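Aug 15, 2023

The last of the old varnish came off Salledora's tiller this week, and I've been so pleased with myself that I've hardly stopped talking about it, so now it's your turn to hear. Put the kettle on, this one has wandered a bit!

For anyone new, Salledora is the little gaff cutter I took on two winters ago, when my knees were younger and my savings were rather healthier. She came with a tarpaulin, a rusty anchor and a biscuit tin of papers, and if I'm truthful it was the biscuit tin that sold her to me. I do love a boat with paperwork. Most of it was mooring bills and a very long quarrel by letter over a dinghy, but at the bottom was a folded sheet in pencil listing her owners, and ever since then I've been trying to fill in the gaps between the names.

The first name on the sheet is Eder, with no initial and no town. I spent most of last summer thinking Eder was the builder. I wrote to two harbour offices on the strength of it, and both wrote back very kindly to say they'd never heard of a boatyard by that name. Then Mirjam Steiner got in touch through the comments on this blog (hello Mirjam, and thank you again for the scans) and pointed out that the same hand had written "sold to" in tiny letters just above it, right in the crease where the paper had worn thin. So Eder was her first buyer, and the builder was somebody else altogether. A whole summer, and I'd had the paper upside down in my head the entire time.

After that things moved along. Mirjam has a run of old regatta programmes from her grandfather, and in one of them there's a cutter called Skornska, entered by an Eder, with sail number 149. Well. When I sanded back the inside of the main beam last spring I found a number cut into the wood, under more coats of paint than I care to remember, and the last two figures were clearly a 4 and a 9. The one in front had been lost to a bolt hole. I sat down on the cabin floor with the sandpaper still in my hand and had a little moment.

I can't swear that Salledora was once Skornska. Boats do get renamed, whatever the old hands say about bad luck, and beams do get moved from one hull to another when a yard is short of timber. Chiyo Kobori, who has been rigging boats along this stretch of coast since before I could row, thinks the beam looks original to the hull because of the way the knees are let into it. She also thinks I should stop getting excited until I find a bill of sale. She's right, and I've ignored her completely. There's a pencil note on my kitchen wall that says SKORNSKA? and it has been underlined so many times it's gone through the paint.

Back to the tiller, which is where I meant to start. It's a lovely long curved thing with a carved knob on the end, worn smooth on one side and still quite crisp on the other, so I suppose whoever had her longest liked to sit to windward with the right hand free. I took it home to work on in the warm. The old varnish was nearly black and came away in flakes at first, then in long sticky curls once I'd bought a better scraper. I'd reckoned on a weekend and it took almost 40 hours, spread over the evenings, with the radio on and newspaper all over the floor. I started with coarse paper and ended on 225, which I'd never come across before, but the chap at the chandlery had an odd box of it going cheap and it left a beautiful finish. The grain underneath is a sort of honey colour with one dark streak running the whole length. I keep going in to look at it before bed.

Varnishing is next, and I'm trying to be patient. I did the hatch boards too quickly last year and had to live with the runs all season, and every visitor who came aboard seemed to put a finger straight on the worst one. So it will be thin coats, a light rub down between each, and no peeking.
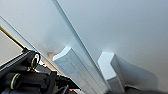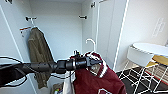

Then there's the matter of the mainsail. The one she came with is cotton, and I've patched it so often that there's probably more patch than sail along the foot. Chiyo had it spread out on her loft floor last month and went quiet for rather a long time. Her view is that it'll see out this season if I reef early and don't show off, and that I should have a new one ordered by October if I want it for the spring. She's drawn me up a plan with a slightly higher peak, closer to the way Skornska looks in the one photograph Mirjam has found, a smudgy little thing in a programme with half the mast missing in the fold. I said yes straight away, of course. I haven't looked at the price properly yet. I've folded it and put it in the biscuit tin with the rest.

We did get out for one proper sail before the tiller came off, I should say. There was a nice steady breeze from the south-west, 12 knots or thereabouts according to the harbour board, and we went down as far as the Kololico buoy and back on the flood. She's slow to get going, Salledora, you have to give her a minute to think it over, but once she has her shoulder down she simply trundles along and you could pour tea without spilling any. (I did pour tea. I spilled it getting up to look at a cormorant, and that can't be blamed on the boat.)

If anybody reading has old programmes, club lists or family albums with a cutter numbered 149 in them, or has ever come across an Eder who sailed, please do leave a comment or drop me a line. I'd be grateful even for a maybe. Mirjam is going through the second box of her grandfather's things when she's back from her sister's, and I've promised to let her get through the door before I start asking.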